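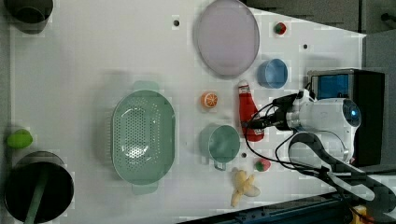

The practice table at Skomenow, with the ketchup next in line.

About us

Skomenow packs and repacks things for other people. If you have bought a picnic set, a toy kitchen or one of those boxes with a mug in it that get given to colleagues at Christmas, there is a fair chance somebody in our building put the mug in the box. We started with 2 benches and a kettle. The kettle is still with us.

For most of our history the work was done entirely by hand. A bench packer would reach, turn, place and close, and by the end of a good shift would have done that 3000 times, which is a fine number on an invoice and a less fine one in the shoulder. Alvar Lundgren, who runs the packing floor and spent nine years on the benches before that, brought this up at every meeting until we bought a robot arm. He then had to learn how to use it, which he feels was our revenge.

What the robots do

The arms handle the reaching. New items go on the practice table first: cups, plates, toy fruit, a colander, bottles that will insist on lying down. A strawberry and a mug want very different treatment, and we would like to find that out on a table of our own before we find it out in your order. Once Alvar is content, the item moves to Collet, our main packing line. He is not content quickly.

Collet has been running since March. It is good at the same thing over and over and poor at surprises. A box that arrives with its flaps the wrong way up can hold its attention for a very long time.

What the people do

More than they expected, on the whole. We told everyone at the start that no one would lose their job to an arm, and a certain amount of eyebrow was raised, quite fairly. All the packers who were here then and wanted to stay have stayed. Some now set up the line and teach it new items. Others moved to Gemitz, our checking and repairs room, where the work is slower and you can sit down. A few missed the benches and asked for them back, so we kept 5 for small orders and awkward shapes.

It has not all been smooth. The first rota assumed that a person minding a machine has nothing else to do, and the people minding the machine put us right. The floor is quieter too, and not everyone likes it. The radio is now an official item on the Thursday agenda, where it gets more time than the budget.

Pay went up for anyone trained on Collet. The training is done in working hours, by other packers, with biscuits.

Working with us

We take on orders from 3000 boxes upwards on the line, and smaller ones by hand. Transport is booked through Zolureo, our own delivery desk, who answer the phone and like to be given a day's notice.

If you would like to visit, ask for Alvar. Flat shoes, please, and allow an hour longer than he tells you.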